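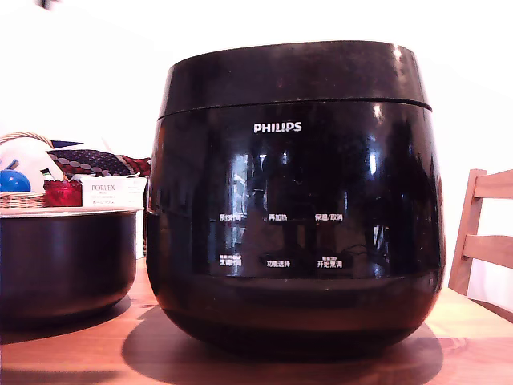

Rice cooker with Chinese buttons, which one is just "cook"??

Kitchen Bits > Small appliances

tinribs
Got given a Philips rice cooker by my sister in law, she brought it back from two years working abroad. Big black shiny thing. No manual. All six buttons are in Chinese and I can't read a word. Pressed the bottom right one and it beeped, then I lost my nerve and pulled the plug. People coming tomorrow, 10 of us, need rice. Help pls

marrowfat
Bottom right is start cooking. You were nearly there.

Catarina Pacheco
We had one with the same sort of labels in our shared house, going off that:
预约时间 preset time (delay start)
再加热 reheat
保温/取消 keep warm / cancel
功能选择 function select, middle of the bottom row
开始烹调 start cooking
Bottom left is 煲粥 I think, so congee or porridge, but the writing's tiny on those so check. Press function select till you land on plain rice THEN start. If you skip that it might go off on whatever mode it was left on.

tinribs
Brilliant thank you. So top right is cancel as well? That would of saved me crawling behind the table for the plug

Catarina Pacheco
Yep top right. Cancel and keep warm on the same button, daft but you get used to it.

dobbs_end
Before anyone gets to buttons. WHAT VOLTAGE. Turn it over and read the plate. If it's a mainland China one it'll be 220 and people run them here fine, but if she was somewhere on 110 you'll cook the cooker. And what's the plug like, please tell me it's not in one of those travel adaptors

tinribs
Plate says 220V. Plug is in a travel adaptor. Sorry

dobbs_end
Knew it. Get a proper fused plug or a decent lead. Travel ones are for phone chargers and shavers, not something heating for 40 mins.

marrowfat
Bit dramatic. Ran my old Guller off an adaptor for years, never even warm.

dobbs_end
And I've seen one melted into the socket. Your kitchen your choice.

Wekesa Simiyu
Check the lead at the cooker end too, if it just pulls out you can buy a UK one for a few quid. Mine came from Rusow, by the till. Match the rating to the plate obviously.

Also sticky labels on the buttons. Did it for my mum, she writes RICE and OFF and ignores the rest.

tinribs
Lead does pull out! Will go in the morning. Now water. There are lines in the pot but no idea which cup they mean

Catarina Pacheco
Rice cooker cup is smaller than a normal one, 180ml. Rice in by the cup, rinse, water up to the line with the same number. Take the pot OUT to fill it and dry the outside before it goes back. Water on the plate underneath = nasty smell and worse.

marrowfat
Don't rinse in the pot, it wrecks the nonstick. Use a sieve.

Catarina Pacheco
Always rinsed in the pot, so does everyone I know. Use your hand, not a metal spoon, it's fine.

marrowfat
Mine was flaking after 15 months so no, not fine

Wekesa Simiyu
Could be the spoon tho. Or the dishwasher, did you put it in the dishwasher

marrowfat
...sometimes

Wekesa Simiyu
Well then

pegbag
How much rice for ten though? I weigh it, 500g did six of us with a curry and there wasn't a lot left. I'd go up to 800 if the pot takes it. Don't go past the top line, it spits out of the vent and glues itself to the worktop.

tinribs
Pot looks huge, should be ok. Doing a test run tonight in a small pan's worth, is that too little?

pegbag
One cup in a big one goes a bit crusty on the bottom. Do two.

dobbs_end
Not on the travel adaptor

tinribs
ok ok, test run in the morning after Rusow

tinribs
Update. New lead, labels on, two cups. Function select moved a little light along but I can't read what it's pointing at, so guessed the first one. Rice is good! Bit wet. Less water next time or leave it?

Catarina Pacheco
Leave it shut 10 mins after it clicks to keep warm, then fluff it up. If it's still wet take the water down a touch.

tinribs
Will do. Off to rinse the big lot. In a sieve, before anyone starts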